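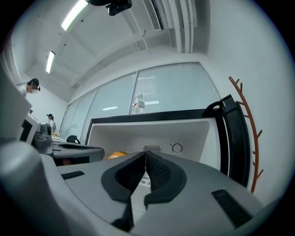

Microwave with the door open, ready for cleaning inside.

Cleaning the microwave with steam
by Kiều Đoàn, Mar 7, 2022

I clean our microwave every second week, and more often when people are heating soup without a cover. The method is simple and you need only water, half a lemon and a soft cloth.

Take everything out first, also the glass plate if yours has one. Wash the plate in the sink with normal washing-up liquid and let it dry. Then put it back.

Pour water in a wide bowl that is safe for the microwave, until it is half full. Squeeze in the lemon and drop the peel in too. Heat it until it steams well – in my machine this takes 2 minutes, but a weak one needs longer. Leave a wooden spoon in the bowl so the water does not boil over suddenly.

Keep the door closed for some minutes after the heating stops. The steam makes the old spots soft. Take the bowl out with oven gloves and wipe the ceiling of the inside first, then the walls, then the floor. The corners at the back want a second wipe.

Small vents and slits need a cloth that is well wrung out. Do not spray anything into them, and do not push with a knife or a toothpick. For the edge of the door I use the same cloth, folded, and I go slowly along the seal.

Handles get greasy too and we often forget them. One drop of washing-up liquid is enough.

Afterwards I leave the door open for 25 minutes so the inside can dry.

Henrik Buschmann wrote to me that white vinegar works as well as lemon. I tried it, and it does, but open a window.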